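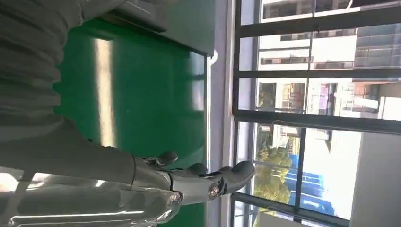

4. Changing the filter cartridge

The Tichý under-sink water filter uses one replaceable cartridge. Change it every six months, or sooner if the flow at the tap drops noticeably. Households in hard water areas usually need a new one earlier. A good habit is to change it in June and again in December.

You will need:
- a new Tichý cartridge
- the housing wrench
- a bucket or deep tray
- a clean cloth

4.1 Removing the old cartridge

1. Turn the inlet valve clockwise until it stops.
2. Open the filter tap and let it run until the water stops. Leave the tap open.
3. Place the bucket under the housing.
4. Fit the wrench around the housing and turn it counterclockwise. Once it loosens, finish by hand.
5. Lower the housing slowly. It will be full of water.
6. Pull out the old cartridge and put it in the household trash.

CAUTION: Do not open the housing while the inlet valve is on. If water keeps running from the tap after step 2, the valve is not fully closed. Shut off the water supply to the house before going on.

4.2 Fitting the new cartridge

1. Wash the housing with warm water and a drop of dish soap. Rinse well. Do not use bleach or scouring powder.
2. Lift out the O-ring, wipe it, and check it for cracks. Replace it if it is flattened or torn.
3. Put a thin film of food-grade silicone grease on the O-ring and press it back into its groove.
4. Take the wrap off the cartridge and stand it in the housing with the arrow pointing up.
5. Screw the housing on by hand, then give it a quarter turn with the wrench.

NOTE: Do not overtighten. Most leaks reported to us come from a pinched O-ring.

4.3 Flushing

1. With the tap still open, turn the inlet valve on slowly.
2. Let the water run for 11 minutes. Gray or cloudy water at first is carbon dust and is harmless.
3. Close the tap and check around the housing for drips. Check again after 2 hours.
4. Press and hold the reset button until the light turns green.

CAUTION: Cold water only. Water over 80 °F will shorten the life of the cartridge.

If the unit will be unused for more than two weeks, close the inlet valve and repeat the flush when you return.

Was this page helpful? 14 shares | 2 comments

Rocío Goicoechea
My light went back to red the next morning. I held the button longer and it has stayed green.

imville_dan
Does the Grastach wrench fit this housing? I lost mine in the move.

We use cookies to remember your settings. Accept | Manage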